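README – Cidelstead Block Sorting Records

What this is

This folder holds the arm logs and bench notes from the sorting cell at the Cidelstead packing shop. The shop puts together boxed sets of small colored blocks for Davska. Until last spring, all grouping before packing was done by hand. The cell now does part of it. The records were put together for the shop's own staff and for anyone at Akham or Ranjbar who has to plan a similar cell.

Contents

runs/ – one log per run, 200 runs in all
notes/ – bench notes typed up by the operator at the end of each shift
jobs/ – the old and new job sheets for the packing line
layout.txt – bolt positions and board offsets

How the cell works

The arm has a single rod and no fingers, so it moves blocks by pushing them across a wooden board. A run starts from a spread set by the operator and ends when the arm stops or the operator stops it. Blocks are grouped by color. Shape doesn't count for the result, though it matters a good deal for how a block slides. The stars turn when they are pushed off center, and the notes have many complaints on the subject.

The board is bolted to the perforated table. If you take it off for cleaning, put it back in the same holes and check the offsets in layout.txt before starting a run.

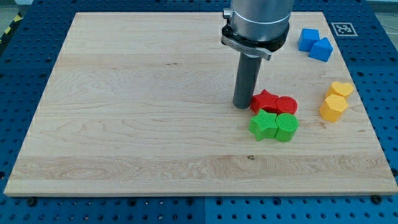
Cidelstead, 28 November 2018

Red and green stand together on the board, star next to cylinder in each color, with the rod down beside the red star. The blue pair and the yellow pair are over on the right. Under the job sheet, two colors side by side still count as separate groups as long as each row is one color. Algirdas Rozīte wanted a gap between rows added to the rule. That change is not in these records.

What changed for the people on the line

Before the cell, 2 people grouped blocks at the bench for a full shift and swapped with packing after lunch. Now one operator looks after the cell, and the other place moved to checking and boxing. No jobs were cut. The operator's pay grade went up in May, after 13 weeks on the old one, and the checker's did not. This was raised at the shift meeting and is still open.

Roughly 70 of the runs were stopped by the operator. The reason is typed in by hand, so the wording varies. "Stuck", "jam" and "no move" mean the same thing in most notes.

People who did the grouping by hand report less wrist pain. They also report that the work is quieter and that there is less talk during the shift. Davoud Nikzad asked for the operator's stool to be turned toward the packing line, and it was.

Known problems

– Run times include the operator's setup time in the earliest logs.
– Notes from the night shift are short and sometimes missing.
– Stop reasons have not been cleaned up.
– Nothing here should be used to rate a single worker. Operator names were taken out of the logs before they were shared.

Changes and questions

Send corrections to Davoud Nikzad at the Cidelstead office, with the run number in the subject line. Questions on pay grades and job sheets go to Algirdas Rozīte.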